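Workshop Tips: Living With a Two-Arm Bench Kit
Posted 2021-05-27 in Bench & Garage

The Stirnside two-arm kit costs $1,819, which is a lot to pay for something that picks up boxes slower than a sulking teenager. I've had the trial unit for 11 weeks now and I've grown fond of it, the way you grow fond of a dishwasher that needs everything rinsed first. If you're renting or buying one, these will save you some swearing.

Route the cables before you do anything else. Leave a small loop at the wrist and another at the elbow, then run each arm through its full reach by hand with the power off. If the cable goes tight anywhere, it will go tight at full speed too, and louder. The clips in the bag are fine. The sticky pads are decoration.

Bolt both bases to the same rail and measure between them. The software asks for that distance and believes whatever you tell it. I told it 161 when I meant 611 and spent a Saturday learning new things about my temper.

Start with flat, light things. Boxes, cards, a closed paperback. Lay the item where both grippers can get to it and teach one arm at a time.

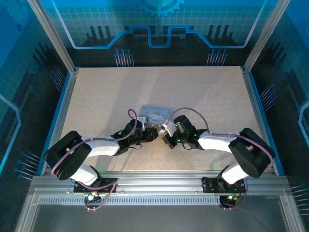
Both arms in toward the middle, with a flat gray piece between them.

Wipe the countertop with a barely damp cloth and let it dry. Crumbs are a bigger nuisance than you'd think, and a speckled top hides every one of them. Mine went unwiped for most of a week before I ran a hand over it.

Fingertips come off for cleaning. Dish soap, an old toothbrush, cool water. If yours have cutout windows, work the brush through each one, then stand them on a towel overnight. Rurniron sells spares in packs of 3, and you should buy a pack before you need it.

Fix down any printed mat or liner at the corners. Low-tack painter's tape does it. The Vidal tape the kit seller recommends costs four times as much and leaves the same gunk.

When the two grippers have to work close together, drop the speed to the lowest setting and keep a hand near the stop button. They have no manners and neither one will yield.
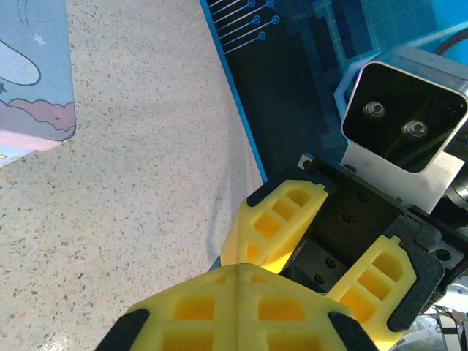 Aitana Cantero: I'd go further on the close work. Set a waiting spot for each arm, well back, and make one go there before the other comes in. Mine ran slower on paper but I stopped buying fingertips. Also, skip the Skollska service plan until the July update is out, they re-price it every time.

Good tip on the waiting spots, and I've set mine up that way. The service plan I already paid for, naturally. It covers one visit a year and a phone line with very nice music.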